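Small arm cell for the training room -- what did we forget to budget?

stendville_mv
Posted Tuesday, 9:14 AM
Planning a low-cost teaching cell for the Stendville evening program. The arms themselves are printed and already covered. What I need to fix before September is the rest of the bench: mat, hold-downs, part fixtures, spare fingers, cabling. My ceiling for consumables and small hardware is 306 dollars. The task is pick a block, place it in a cup, repeat. 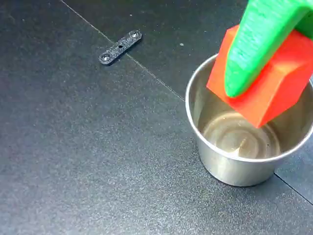 Photo: Maribel Villanueva

Fingers are printed, cup is ordinary stainless. Where would you put the money?
-- Maribel

drurnum_lab
Posted Tuesday, 9:52 AM
Spare fingers first. Print a set per student group and treat them as consumables. Filament cost is small, but printer hours are not, so put the hours in the plan as a line item. We left them out at Drurnum and the first term ran short.

Second item, swap the steel cup. Reflective interiors are a nuisance if you intend to run any vision on this later. A matte plastic cup is cheaper.

L_Salem
Posted Tuesday, 10:20 AM
Disagree on the cup. Steel has some mass and stays where you put it when a finger catches the rim. A light plastic one will walk across the mat. If reflections become a problem, change the lighting or line the cup.

I would spend on the mounting. Printed bases flex at the foot, and every hour of calibration is wasted if the base shifts. Budget proper screws, washers and a torque driver.
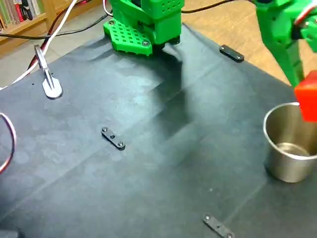

Cable management should be its own line too. Strain relief at the base, a sleeve for the arm wiring, and enough slack for full travel. We bought sleeve from Tarnell by the roll and it outlasted two rebuilds.
-- Lahcen

quintero_e
Posted Tuesday, 11:03 AM
Torque driver is overkill for screws into printed plastic. Hand tight plus a quarter turn, check weekly. Put that money into a spare servo. When one fails mid-course, the lead time hurts more than the price.

L_Salem
Posted Tuesday, 11:31 AM
"Hand tight" with a room full of students gives you as many values as there are students. I have replaced stripped foot plates for exactly this. Agree on the spare servo.

vtrinh
Posted Tuesday, 12:47 PM
Check the fit between the block and the cup before you buy either in quantity. If the block can sit tilted against the wall, the release position matters and your success rate will depend on it.

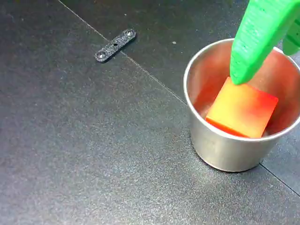

Either go up one cup size or shrink the block. Blocks are printed, so shrink the block. I would run up to 5 sizes in one batch and keep whichever releases cleanly.

On mats: one piece if you can get it. Fabric creases, and tiles leave seams for small parts to catch on. Güler sells a cut-to-length rubber sheet that lies flat without bars. It costs more per foot, but you drop the bars and the screws from the list.

drurnum_lab
Posted Tuesday, 1:15 PM
Bars look printed as well, so the saving is screws only. Not much of an argument for the expensive mat.

stendville_mv
Posted Tuesday, 3:38 PM
Thanks. Revised list: spare fingers, one servo, cable sleeve, printer hours tracked separately. Steel cup stays for now. Undecided on the driver. Will price the rubber sheet and post the totals.

quintero_e
Posted Tuesday, 3:50 PM
Add shipping on the servo. It was not small last time.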